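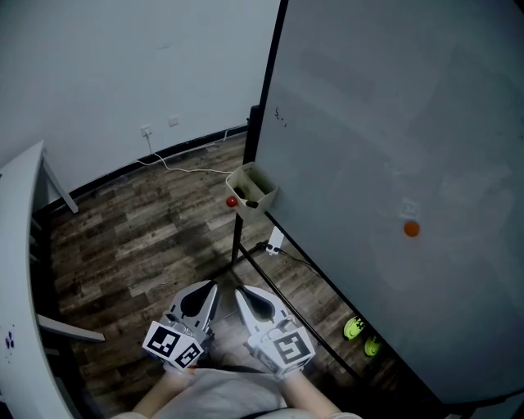 Where do whiteboard markers end up when people have finished with them?
Mostly within arm's reach of where the person stopped writing, and only sometimes in the tray.

4.2 Trays, boxes and the bit of floor beside them

I went into this part of the study thinking the tray was the boring bit. We'd spent ages on the boards themselves (size, height, how badly they ghost when you wipe them with a sleeve) and I'd given the tray half a line in the plan. Then the logs from the Lemilen building came back, with 1,107 marker returns across 18 small rooms, and of those only 698 had gone into a tray or box of any sort. The rest went on desks, on window sills, in pockets and on the floor, and one turned up in a kettle.

I should say what I mean by a small room. Most of ours have plain white walls, a hard floor and one board on a stand, because there's no spare wall to screw anything to. Pipes, doors and glass all take up space that a fixed board would want. Figure 4 shows one of these rooms in four parts. Part (a) has the small beige tray fixed to the left side of the board's frame, about mid-height, with a black marker in it. Part (b) takes in more of the room, with the long light fixture, the white pipes and the doorway with its grey frame.

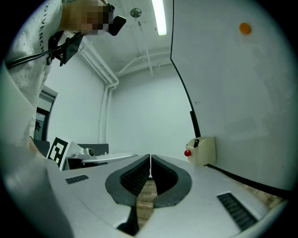

4.3 Low boxes

A clip-on tray at mid-height suits a standing adult pretty well, but it's small, and once it's got a few markers and a wiper in it people start looking for somewhere else. That's where the loose box comes in! We handed out plain plastic ones in the Irnska rooms and told everyone to put them wherever they liked. I'd have bet money on the desk. A good share of them went low instead, near the foot of the board, and stayed there for the full 26 weeks.

I do like a low box. You can tip one towards you with a finger and see which colours you've got, and if a kid or a very short colleague wants a go they don't have to ask. The trouble is that small round things travel with it. Balls were our other tracked item (we used them as place markers on the boards, and they roll) and they kept fetching up beside the marker boxes. Figure 4(c) has a white bin with two markers in it, a small red ball on the floor below one corner and a tennis ball off to the right.
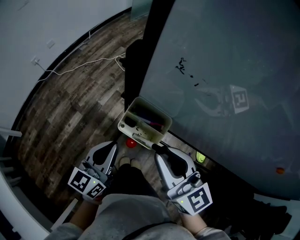
Halima Makokha disagreed with me about this when she read the draft, and told me a low box is only handy for people with good knees. She'd want the tray at elbow height in every room and the floor kept clear. Fair enough - I've added knees to the list of things we didn't ask about, and the Quiambao follow-up in November will have a question on it.

One more thing on the balls. A bright colour against a pale surface is easy to pick out from across a room, and that mattered more to our loggers than the size of the ball did. The small orange one in Figure 4(d) is the sort I mean.

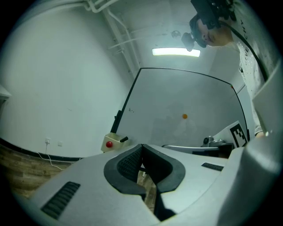
4.4 What we changed for the Dukow rooms

We moved the clip-on trays down by a hand's width, swapped the deep boxes for shallow ones and left the wipers on a string. I also dropped the purple markers, which stained everything they touched and made the desk scores impossible to compare. Returns for these rooms are reported separately in Section 5, together with the markers we never got back.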